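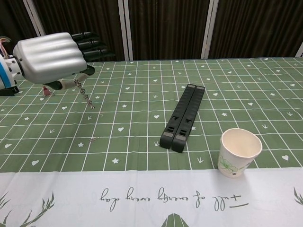

Les robots et les corvées : vos questions, nos réponses (courtes)

Page mise à jour en juin. On reçoit toujours les mêmes questions par le formulaire, donc on regroupe ici. Si la vôtre n'y est pas, écrivez, on finit par répondre.

Est-ce qu'un robot peut débarrasser la table tout seul ?
En partie. Un gobelet en carton, posé droit, bien dégagé : oui, souvent. Une table de fin de goûter avec des miettes, une ficelle, trois bricoles d'enfant : non, pas sans quelqu'un à côté. Il faut trier, et trier veut dire savoir ce qui se jette. Ça, c'est le vrai problème.

Pourquoi une chaînette est plus dure qu'une boîte ?
La boîte garde sa forme. La chaînette change tout le temps – on la soulève, elle pend, elle balance, elle se repose autrement. Pareil pour les fils, les lacets, les colliers. Une main à doigts peut très bien tenir un maillon et rater quand même la dépose.

Et le carton, ça s'écrase ?
Oui si on serre comme sur une pièce en métal. Le réglage de force se fait objet par objet chez la plupart des fabricants. Gobelet vide et gobelet plein, deux réglages. Pensez-y avant de faire une démo avec du café.

Main à doigts ou pince simple ?
Pour l'atelier, pince simple dans la majorité des cas. Moins chère, moins de pannes, se change vite. La main à cinq doigts se défend quand les objets varient beaucoup et qu'on ne veut pas changer d'outil. À la maison ce serait l'idéal, mais le prix ne suit pas encore.

Vous vendez le Hikeo ?
Non. On l'a eu en prêt 3 semaines. Bon sur le rangement de pièces rigides, lent sur le reste. Compte-rendu à venir, oui on sait, on l'avait déja promis.

Et Zostico ?
C'est un logiciel, pas un robot. Ça sert à apprendre une tâche par démonstration. Chez nous il a fallu 18 essais pour un simple « prendre et poser dans le bac ». Compter plus si la nappe a des motifs, les caméras n'aiment pas toujours.

Une nappe imprimée, ça gêne vraiment ?
Ça dépend de l'éclairage et de la caméra. Un petit objet sur un fond chargé se repère moins bien. En atelier on met un tapis uni et on n'en parle plus. Chez les gens, on fait avec leur nappe.

Plier le linge ?
Serviettes, oui, lentement. 4 minutes pièce lors de notre dernier test. Housse de couette : laissez tomber pour l'instant.

C'est dangereux avec des enfants ?
Une main seule serre peu, le bras derrière peut cogner. Zone dégagée, arrêt d'urgence à portée, et pas d'enfants à table pendant que ça bouge. Les câbles du poignet aussi – ça s'accroche, ça se tire.

Pour un petit atelier, on commence par quoi ?
Une seule tâche, répétitive, avec des pièces qui arrivent toujours pareil. L'atelier Prokopenko a commencé par la mise en barquette et rien d'autre pendant 2 mois. Ils ont bien fait. Flornel a voulu tout automatiser d'un coup, ils ont tout remonté à la main ensuite.

Donc, c'est pour quand à la maison ?
On ne donne plus de date. Les dernières qu'on a donné étaient fausses.

Vous faites des démos ?
Sur rendez-vous, le matin. Apportez vos propres objets, même les pénibles.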